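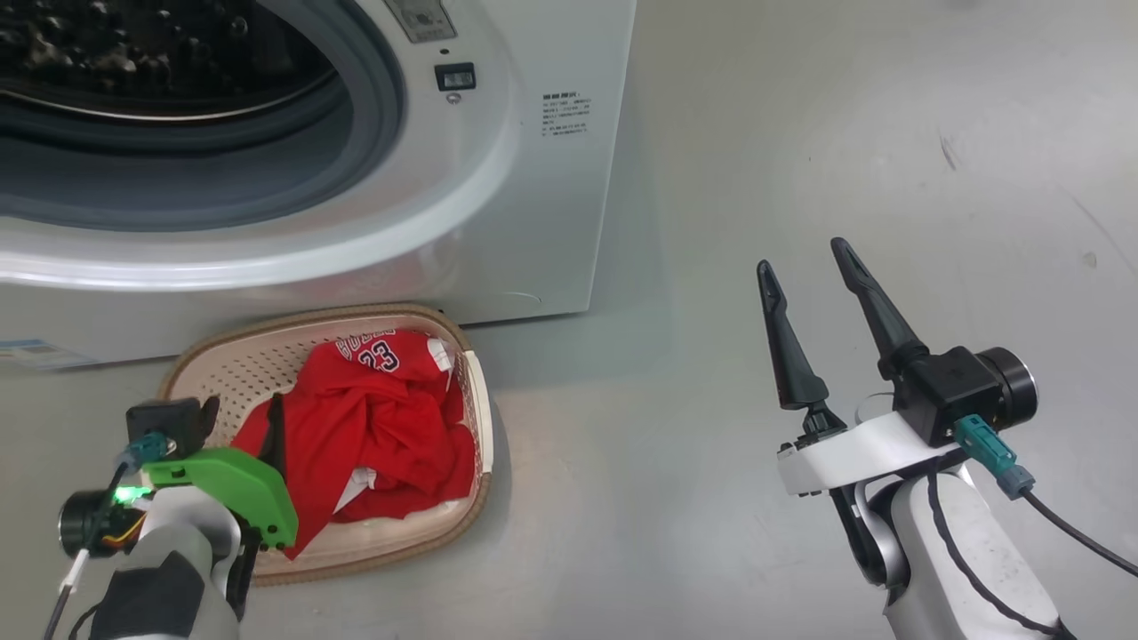

Puesto de lavado, brazos izquierdo y derecho con la cesta de prueba

ACTA - seguimiento comparativa de pinzas y cámaras, tarea de carga de lavadora
Proyecto Estdale. Octubre, 9:30 h. Sala de pruebas de Culon.
Asisten: integración, control, compras, Soltudent (por llamada, entra a las 9:50).
Acta anterior: aprobada sin cambios.

1. Estado de las pruebas
222 intentos registrados desde la última reunión, todos con la misma prenda roja en la cesta ovalada. Faltan por etiquetar los de la última tanda, se hará antes del próximo volcado. Integración pide que no se mezclen intentos de brazo izquierdo y brazo derecho en la misma carpeta, cuesta luego separarlos. Se acepta.
Dedos largos frente a dedos cortos: los largos llegan al fondo del tambor sin meter la muñeca, pero flexan al cerrar con tela doblada. Los cortos aprietan mejor y obligan a bajar mucho el codo. Sin decisión. Repetir con carga de 400 gramos y con la prenda extendida sobre el borde de la cesta.

2. Controlador
Se comparan el controlador actual y el de Gallagher. Latencia de cierre de pinza con el de Gallagher: 28 ms. Del actual no hay medida fiable, el registro se grabó con el reloj mal sincronizado. Hay que repetirla.
Control recuerda que el ajuste de fuerza se pierde al reiniciar y que hay que cargar el perfil a mano. Ya pasó dos veces. Pendiente poner un aviso en el arranque, y de paso revisar la apertura máxima, que en el perfil antiguo

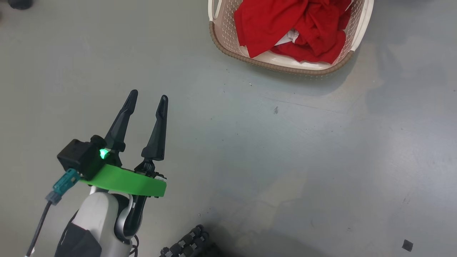
viene limitada y nadie la ha cambiado desde el verano. Con el limite antiguo la pinza no abarca un bulto de tela grande y lo empuja en vez de cogerlo. Se sube en los dos perfiles y se anota la version.
Cableado: revisar holgura en el giro completo de muñeca, los dos brazos. Cambiar bridas por velcro.

3. Cámaras
Discusión larga. Cámara de cabeza: buena para situar cesta y máquina, mala para el momento del agarre, el propio antebrazo tapa. Cámara de muñeca: ve los dedos y lo que hay entre ellos, pero cerca del tambor pierde la referencia del suelo. Integración propone usar las dos y cambiar el peso según la distancia a la boca. Control prefiere probar primero solo muñeca, menos datos y menos calibración.
Exposición: fijarla. En automático el interior del tambor sale oscuro o se quema el blanco de la carcasa, según. 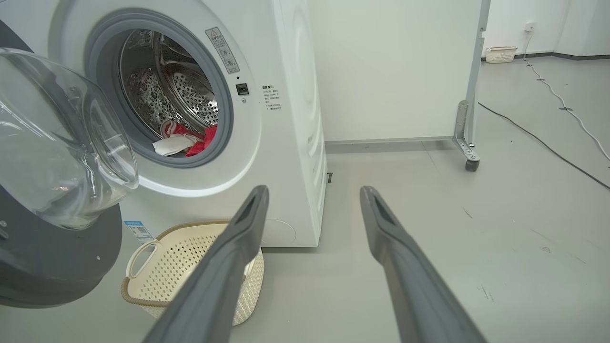

Soltudent interviene por llamada: que antes de tocar la exposición se compruebe el retardo entre los dos flujos de vídeo, en su banco la mitad de los fallos de agarre venían de ahí y no de la pinza. Ofrecen pasar su rutina de comprobación. Se acepta, integración la instala.

4. Presupuesto
Segundo juego de dedos más módulo de cámara de repuesto: 2,480 euros, portes aparte. Compras pide una oferta más. Se pospone el pedido hasta tener la repetición del punto 1.

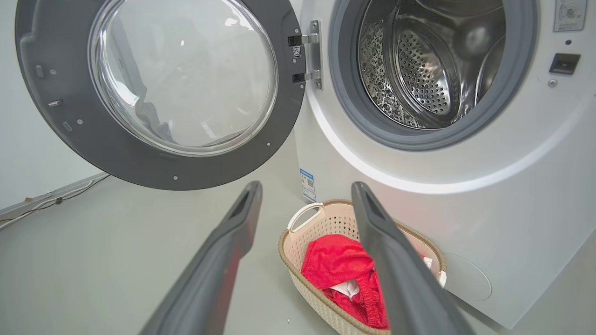 La posición de partida queda fijada para la siguiente tanda. Hasta ahora cada turno colocaba la cesta a ojo y los resultados no se pueden comparar. Cesta en el suelo justo delante de la lavadora, puerta abierta del todo hacia la izquierda, los dos dedos apuntando a cesta y máquina antes de dar la orden. Marcar con cinta. La ranura junto a la punta de los dedos se deja como está, control quería taparla por si engancha tela pero no hay ningún caso apuntado.

5. Tareas
- Integración: rutina de retardo, carpetas separadas por brazo, cinta en el suelo.
- Control: medir latencia del controlador actual, aviso de perfil, apertura máxima.
- Compras: segunda oferta.
- Soltudent: enviar rutina y notas de instalacion.

Ruegos y preguntas: se pide no apagar el equipo de registro al salir.
Se levanta la sesión a las 10:40.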